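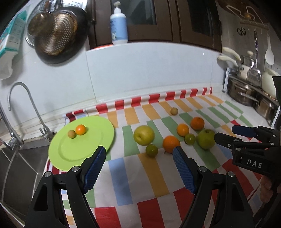

From: Karine Gauthier
To: Mustport Fruit Share list
Date: 10/02/2022
Subject: Re: What's in the February box?

Hatem El Fassi wrote:
> Could someone say what the citrus is this time? Mine came without
> the slip. I've got one big orange, some smaller ones that don't
> match each other, and a couple of little green things I'd call limes
> but wouldn't swear to. Also, do they go in the fridge? Last time I
> left them in the bowl and lost half of them.

Hello Hatem, and all,

The slips for the Tornside round were left off, sorry. The supplier (Soler again) sent mixed crates, so no two boxes are quite the same. You should have large oranges for eating or juice, some smaller citrus for peeling, limes, and an apple or 2 to fill the gaps. The little brown fruit with the pointed tip got in as extras and weren't on my order sheet. I've asked Soler for the name and will post it when I hear.

On keeping them: limes and large oranges will do 3 weeks or so in the bottom drawer of the fridge, loose, with no plastic bag. The small ones I leave out and eat first. Apples are best kept away from everything else. If you do use a bowl, don't pile it up - turn the fruit over every few days and take out anything with a soft patch.

I sort mine on the kitchen table cloth before putting anything away, big ones to one side. It takes five minutes and you find the bruised ones.

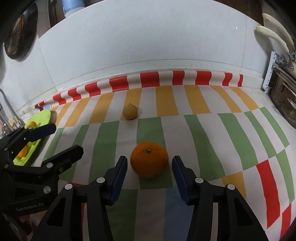 One of the large oranges, with a small brown one further back.

The skin on the large ones is good enough for marmalade. I use 4 to a batch with 200 g less sugar than the Vikero leaflet says, and it still sets, though it wants a longer boil. Scrub them in warm water first if you're using the peel.

Hatem, if yours are going soft already, let me know which crate number was on the side of the box and I'll take it up with Soler. I need to ring them anyway about the March order - so if anyone wants to change size or drop out, please reply to me and not to the whole list.

Karine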